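3.2 Collecting the demonstrations

We had a good many arguments, before any of the recording began, over whether the folding tasks should be shown by hand or by remote control, and in the end we did both. In the hand-guided sessions the teacher stands beside the arm, takes hold of it just above the wrist and walks it through the fold, much as one might guide a child's hand through the first letters of the alphabet. In the remote sessions the teacher sits a few steps away with a pair of handheld controllers and watches the wrist view on a screen. Each way has its own charms and its own annoyances, and since earlier papers tend to pass over these rather quickly, we should like to spend a little time on them.

Hand guiding was the quicker of the two to learn. New teachers were comfortable with it after a single morning, and they told us that they liked being able to feel the cloth pull back through the arm. The trouble is that a person leaning over a bed gets in the way of nearly everything, including the light, and that the small tremors of a tired shoulder end up in the recorded path. Clémence Delaunay, who taught more of the hand-guided folds than anybody else, took to resting her elbow on a cushion, and her paths after that were so much smoother that we bought cushions for the whole team.

Remote control took longer to get used to. The teachers at Plosham, who had only ever worked by hand, found it hard at first to judge how far the fingertips were above the bedding, and they often closed on air or on a good thick pinch of duvet along with the shirt. We tried a number of remedies. The one we kept was very plain: the teacher lowers the gripper until the tips just meet the bedding, pauses for a breath, and only then moves forward to the hem. The pause costs a little time in every demonstration, but it leaves a clear mark in the data where the approach ends and the grasp begins, and we were glad of it later when we came to cut the recordings into stages.

3.3 The bed as a work surface

Most published work on folding uses a table, with the garment laid out flat on a cloth of a contrasting colour. We began that way too, at Nevdale, and it was pleasant, orderly work. People at home, though, very often fold their clothes on the bed, and a bed is a different animal altogether. It gives under the fingers, it has hills and valleys of its own, and a crease in the duvet can look remarkably like the edge of a sleeve. We therefore moved the second half of the collection into furnished bedrooms, and asked the teachers to leave the duvet however they found it.

The final set holds 324 demonstrations, of which 80 were kept back for testing and never shown to the policy in training. They were given by 11 teachers, and each teacher was allowed up to 100 attempts before being asked to stop and rest for the day. A failed attempt was kept if the teacher recovered from it without help, for we think a robot learns a good deal from watching somebody put a mistake right.

Figure 3 gives a good idea of what the teacher has to go on during a remote session. The wrist view is generous in some ways, with the fingertips always in the middle and close to hand, but it says rather little about depth, and a dark shirt on white bedding can look flatter than it is. Part of this shirt already lies in a broad flat panel while the rest is still twisted, and the teacher must decide which to deal with first. 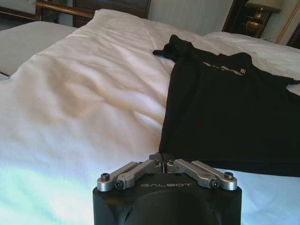

Figure 3. Wrist view from the bedroom set: the nearly closed fingertips at the lower edge of a partly folded black T-shirt on a rumpled duvet.

Teachers differed a great deal in how they handled half-folded garments of this sort. Some preferred to shake everything loose and start afresh, while others would tidy the sleeves and carry on from there. Zdzisław Śliwiński, going through the recordings in December, suggested that we label the two habits separately — a dull job, but a worthwhile one, as the policy trained on the mixed recordings tended to dither between them. The labels are used again in Section 4, where we compare the Baek and Kotulis schemes for splitting a demonstration into stages.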